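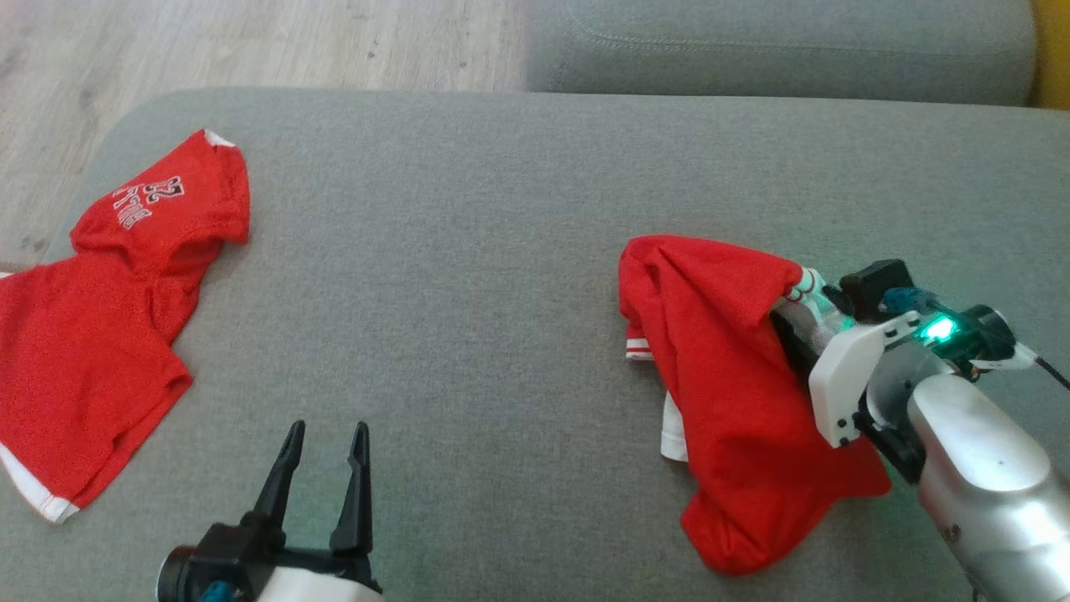

Red shirts on the couch, the 32 laid out and the other one still to do

Posted 4 Mar 2018 by laundrylou

I fold on the couch. The table is always full and the bed is upstairs, so the seat cushion gets used. It works fine for towels and jeans. Jerseys and sports tees are where I lose time. They slide, the printed part doesn't want to bend, and by the time I have the second one flat the first one has moved.

What I do now is lay one flat on the left, shake out the next one on the right, and fold them in turn. Is there a better order? Also, is anyone else worried about red on a gray couch? These have been washed before but I still think about it.

---

mudroom_mike

Fold each one as soon as it's flat. Laying them all out first takes up the whole couch and you handle everything twice. Face down, sides in, sleeves back, then bottom up to the collar. The number ends up on the outside and you can find it in the drawer.

---

pinehollow

I disagree with Mike on the face down part. If the print is the thick rubbery kind, folding it to the outside puts a hard crease right through the number. I had a Moltar team shirt where the 2 cracked down the middle after one season. I roll mine now. Inside out, sleeves in, roll from the hem. No creases.

---

mudroom_mike

Rolling is fine if you have deep drawers. Mine are shallow and the rolls come undone every time somebody digs for socks. I've folded jerseys for two kids for years and haven't cracked one. I think it's the dryer that does that.

---

Tess43

It is the dryer. Hang anything with a number on it. I run an Ayala rack in the hallway and the shirts come off it flat enough that they barely need folding.

On the color question, take a white washcloth, get it damp, and press it on an inside seam for a minute. If it comes up pink, keep the shirt off the couch. If it stays white you're fine. I would do this with both of them, even if they look like the same red. Two reds from two makers can act completely different.

---

laundrylou

Thanks. I'll try the washcloth tonight. The one in the heap has white striped trim and the trim still looks white to me, so I'm hoping that's a good sign.

Mike, the drawers here are shallow too, so rolling is probably out.

---

pinehollow

White trim staying white is a decent sign, but I'd still do the test. Trim is usually polyester and doesn't pick up much.

If rolling is out, put a sheet of tissue paper over the print before you fold. I bought a pack of 100 sheets in April and I'm still on it.

---

graysofa_guy

Different problem, but a couch seat is too soft to fold on. The cushion gives and your edges come out crooked. I put a Trunard folding board on top of mine and it made a big difference. A big piece of cardboard would do the same thing.

---

Tess43

Tissue paper and a board for a T-shirt is a lot of work. They're going to be worn again in a few days.

---

graysofa_guy

The board takes no extra time. It leans behind the couch when I'm done.

---

laundrylou

Did the washcloth on both. No pink on either one. I'm going to try cardboard under the next load and fold them one at a time the way Mike does, print to the inside for now.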